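Drolano hand-held gripper pair: review after one winter of use

December 2021

I teach an evening course in practical automation at a small training centre, and our robots learn by being shown. For two years we did it with remote control: a student sits with two joysticks, the arm moves, everything is recorded. It works, but it is slow and people get tired in the wrist and in the head. So when we had a little money left I asked for a pair of the Drolano hand-held grippers. You hold one in each hand, you do the task yourself with the same kind of fingers that the robot has, and the recording is used later to train the arm. No robot is needed while you are recording. We bought them through Landia, who also sell the Annamalai joystick set that we had before, so I can compare the two.

I should say that I paid the normal school price and that I have no connection with either firm.

What comes with it

In our case there were two grippers, two cables, a bag of spare finger pads and a printed booklet. The booklet is short and good for the first hour, then it stops being useful. The software you download yourself. It is called Polel and it runs on an ordinary laptop, but give it a fast disk, or it will drop parts of a recording without any warning. I lost a whole afternoon of work this way before I understood what was happening. Later versions show a small message at the bottom of the window.

Setting up

The calibration must be done every time you start. You move each gripper slowly in a big figure of eight, then you open and close the fingers fully. With practice it needs four minutes for the pair. The first time it took me almost an hour, as the booklet does not mention that both grippers must be still when you press the button.

After this you choose a task name, you press record, and you work. Press again to stop. Bad attempts can be deleted at once, and I would advise to do it immediately, because in the evening you will not remember which one was the bad one.

How it feels in the hand

The weight is fine for a grown-up person. My smaller students complained after half an hour that the trigger is too far away, and I believe them. I have large hands and for me also the ring finger has no good place to rest.

The cables are the weak side. They leave the handle at the back and they like to catch on the corner of the table. With one gripper this is nothing. With two, when you cross your hands, you can pull a part off the table and then the attempt is lost. I now fix both cables to my sleeves with a soft strap, and it is much better. A wireless version would be welcome.

The pads on the fingertips are yellow, easy to see, and they hold small things well. They get dirty quickly. I wipe them with a damp cloth before each session. The spare pads are simple to put on, you only have to be patient with the lower edge.

The tasks we tried

We started with moving cups, which every beginner does and which told us very little. Then we went to small parts and a board with holes, and here the grippers became interesting. With the joysticks nobody in my group could pick up a small part, turn it upright and bring it to a hole in less than two minutes. With the grippers, the same students did it in a few seconds by the end of their first evening. Your arms already know the movement, and you only have to learn how wide the fingers are.
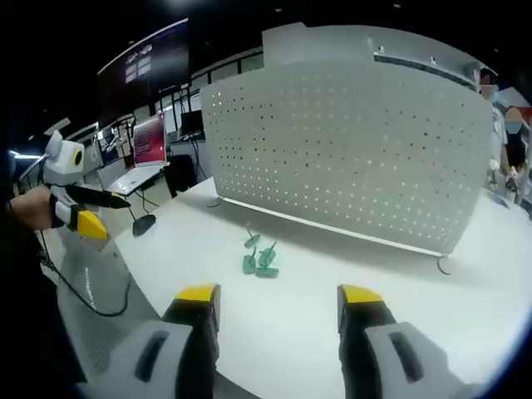
Small parts with a round disc, like the green ones in the photograph, are a good test. If you take one by the disc it wants to turn between the fingers. If you take it by the post it stays straight, but you need to come from the side, and then the neighbouring part is in your way. I leave more space between them for beginners. For the later lessons I put them close together on purpose, so that the robot also sees this case.

What the robot learned

We trained a first version with some 1,000 attempts, collected by six people. The arm did well with parts that were standing and badly with parts that were lying down. When I looked through the recordings I found the reason: most of us had, without thinking, picked up the lying parts with a quick little twist of the wrist which our arm can not copy. The gripper in your hand permits you everything. The robot has its limits, and the Polel software does not tell you when you go past them.

This is my most serious criticism. With the joysticks such a mistake is impossible, as you are moving the real arm and it simply refuses. With the hand-held pair you must learn to move like your robot – a bit slower, elbows out, no clever twists. I now let every new student drive the arm by joystick for one lesson first. After that they hold the grippers quite differently, and fewer recordings have to be thrown away.

Support

I wrote to Landia twice. The first answer came the next day and was useful. The second question, about using a different finger shape, was passed to Drolano, and I was told that longer fingers should come in January. I will add a note here when I have them.

Good points

Very fast to learn for people who have never touched a robot.
Recording possible without the arm, even in another room.
Pads hold small parts firmly and are easy to change.

Weak points

Cables.
Trigger too far for small hands.
No warning for movements the robot can not do.
Booklet too short.

Would I buy it again?

Yes, for a group which has already worked with remote control and knows its own arm. For a complete beginner with no one to ask I would say to start with the joysticks, or to borrow a pair first. I keep our Annamalai set in the cupboard for the first lesson and for the tasks where the arm has to go near its limits, and for all the rest the students now take the grippers without asking me.

My mark is 4 out of 5. With a longer booklet and better cables I would give the full five.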